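Two-arm cell: planner finds no path out of an open PC case once the depth cloud is in the collision scene
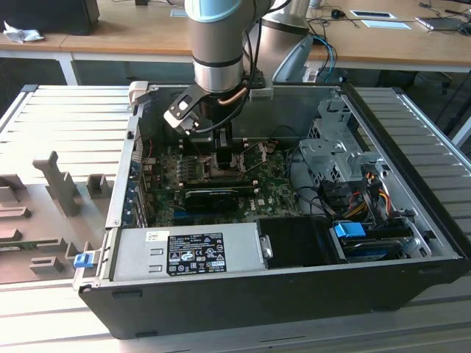 Arm 1 over the bare socket, arm 2 parked behind the case.

Posted in Motion Planning, Wed 14 May
Tags: collision-checking, octomap, dual-arm, narrow-passage

nistville_cell2

We have two arms on a slotted aluminum table, working on a Dell tower that lies on its side with the panel off. The tasks are board-level: approach the CPU socket, come back out, go to the fixture on the left, repeat. Arm 1 does the work inside the case. Arm 2 is stationary during these moves and is in the planning scene as a fixed obstacle.

The collision scene has three sources:

Static meshes for the table, the fixture and the desk behind.
A simplified mesh of the case, made from a CAD model of the same chassis, with the drive cage and power supply as boxes.
A voxel map built from a fixed depth camera, 5 mm resolution, with the robot self-filter applied before insertion.

Planner is a bidirectional RRT with a 2 second limit. Path simplification is on. Controller is joint trajectory at 1000 Hz, which I mention only for completeness, as no trajectory gets that far.

With the voxel map disabled, planning from the hover pose above the socket to the fixture succeeds every time. With the voxel map enabled, I ran 200 requests from the same start state and 154 of them failed. The failures split into two groups. Some report the start state in collision. The others accept the start state and time out.

When the start state is rejected, the contact pairs are nearly always one of these:

gripper_base and octomap
wrist_link and octomap
gripper_base and case_drive_cage (rare)

What I have tried:

Raising self-filter padding from 10 mm to 25 mm. Start-state failures drop, timeouts stay the same.
Raising the time limit from 2 s to 10 s. Slightly better, much too slow for us.
Clearing the map before each request. It works for one request if I am quick, then fails again as soon as the next cloud comes in.
Switching to a different sampling planner. No real change.

The hover pose has plenty of clearance when I look at it. The gripper is above the middle of the case and nothing on the motherboard side is close to it. I would like to keep the voxel map, as the cables in the case are not in any mesh and they move between units.

Is this a self-filter problem, a resolution problem, or is the planner just bad at this geometry? The setup is on the Gistine 4 release, if that matters.

gantry_and_sons

Turn the octomap off. You have CAD for the chassis, so use the CAD. Depth cameras are useless on shiny metal and you will spend a month on filters. We ran without one for years.

If you must have it, set the resolution to 20 mm and stop worrying.

Comments

nistville_cell2: The cables are the reason I can't turn it off. There is a bundle hanging off the drive cage toward the drive, and some thin ones between the board and the cage. At 20 mm I would expect the space above the socket to close up completely, but I will try it.

nistville_cell2: Tried it. Every request fails on start state.

gantry_and_sons: Then off.

voxel_ledger

You have two separate faults that produce similar logs. I would handle them in order, as the first one hides the second.

1. Start state in collision

Your contact pairs are the gripper base and the wrist. Look at what is attached there. In your picture there is a black cable looping down from the wrist and a short copper-colored tube curving beside the gripper. If neither of them is in the URDF, the self-filter has no geometry for them. It removes points that fall on the links it knows about and leaves the rest. The cable then goes into the map as an obstacle, a few centimeters from the link that carries it, and it follows the arm wherever it goes.

This explains why more padding helps a little. At 25 mm you are absorbing part of the cable loop into the padded wrist. It also explains why clearing the map works until the next cloud arrives.

Do not fix it with still more padding. At 40 or 50 mm you will begin to erase real points from the case whenever the gripper is near it, and those are the points you say you want. Add geometry for the cable instead:

Make a link called wrist_cable_volume, fixed to the wrist.
Give it two or three capsules or cylinders that enclose the loop over its full range of motion. Move the last two joints through their limits by hand and note where the loop goes.
Include the link in the self-filter with 5 mm padding.
Exclude it from collision checking against the wrist and gripper in the SRDF.

Whether you check the cable volume against the case is a decision for you. We do check it against rigid parts and ignore it against the voxel map. A cable that brushes another cable is acceptable in our process. A cable that catches on sheet metal is not.

Do the same for arm 2. It is stationary, but its cables are in the camera's view, and blue ones hang down behind it. Those will be mapped correctly as obstacles, and that is fine unless arm 2 ever moves. When it does, the old voxels remain until a ray passes through them.

2. Timeouts with a valid start state

I suspect your map and your case mesh disagree by a few millimeters. You are then checking against both surfaces, with unknown space between them that may or may not be filled by noise. Each wall becomes thicker by the registration error plus one voxel. Over an open table this does not matter. In a case with a drive cage on one side and a graphics card on the other, it matters a great deal.

To test this, publish the map and the mesh together and take a section through the drive cage. If occupied voxels stand off the mesh by a consistent distance on one side, your camera extrinsics are off. If they stand off on all sides, it is depth noise or flying pixels at the edges.

The perforated panels on that cage are bad for depth. Some pixels land on the metal, some go through the holes, and the sensor mixes the two. The bare metal inner frame gives you reflections as well. You get a haze of occupied cells inside the case opening, and a sampling planner has to find a way through it.

What we do for parts that already have a mesh:

Register the case mesh to the cloud once per unit, using the outer rim of the case. The rim is the cleanest edge available. Avoid the interior for this.
Subtract from the cloud all points within 8 mm of the registered mesh.
Insert only the remainder into the voxel map.

What remains is mainly cables and anything that should not be there. The mesh handles the rigid parts, with one surface per wall.

Then raise the hit threshold so that a cell needs several observations before it counts as occupied. The default is tuned for mobile robots in corridors. With a fixed camera you have many frames of the same view and can afford to be strict. Keep in mind that this delays the appearance of anything new, so stop the arm while the unit is being changed.

3. The planner

I would also not use a sampling planner for the exit move. You know the answer: the case is open at the top, so go up. Plan a Cartesian retreat along the table normal until the lowest point of the gripper is above the rim, then hand over to RRT for the free-space move to the fixture. Check the straight segment for collisions with the same scene. If it fails, report it and stop. A failed vertical retreat from a known hover pose means the scene is wrong, and a clever detour around a wrong scene is not useful.

A rough version of the sequence:

update_scene(unit_mesh, residual_cloud)
freeze_scene()
retreat = cartesian(start, +z, until=rim + 30 mm)
if retreat.fraction < 1.0: abort, dump contacts
transfer = rrt(retreat.end, fixture_approach, limit=2 s)
execute(retreat, transfer)
unfreeze_scene()

The freeze is important. If the map updates between the two plans, the second one may begin from a state that was valid when the first was computed and is not valid now. I think some of your timeouts are in fact goal states going bad partway through the query. Your log level has to be at debug to see it.

I don't know of anything in Gistine 4 that changes the above. The self-filter has its own padding parameter there, separate from the one in the scene monitor. Check that you are changing the one you think you are changing.

Comments

nistville_cell2: The cable is not in the URDF, and neither is the tube. Adding both with capsules removed the start-state failures, apart from a few where the contact is with case_drive_cage. Section view shows the voxels standing off toward the left by a bit more than one cell, so extrinsics. We last calibrated in April and the camera mount has been touched since.

voxel_ledger: Recalibrate before you tune anything else. The drive cage contacts may be the same error if you place the case mesh from the camera.

nistville_cell2: We do place it from the camera. Recalibrated, and those are gone too. Vertical retreat completes on all of the recorded start states. I have not done the mesh subtraction yet.

voxel_ledger: Do it before you change to a different chassis. The next one may have less room.

rail_mount_b

Agree with most of the long answer. Two additions.

Subtracting everything within 8 mm of the mesh also removes a thin cable lying flat on the motherboard. If the gripper only hovers there, no harm. If you later descend to the socket, you need a second check. We use a local height map over the target area at 2 mm, computed from one averaged cloud just before the descent, and compare it with the expected height of the board. Anything taller than the tolerance stops the move. It is separate from the planning scene and takes little time to run.

Second, the drive cage as a solid box is conservative in the wrong place. Screw tabs stick out from it, and if your box is drawn around the tabs, you lose clearance along the whole face. Convex decomposition with a low part count gives you most of that back. We use the mesh tool in Rüegg for it. The one bundled with Vuddale also works, but it merges small parts unless you turn that option off.

Comments

nistville_cell2: The box was drawn around the tabs. Replaced it with a decomposed mesh. Will look at the height map — the descent is the next thing on the list.

rail_mount_b: Average at least ten clouds for it. A single frame is too noisy over the metal frame of the socket.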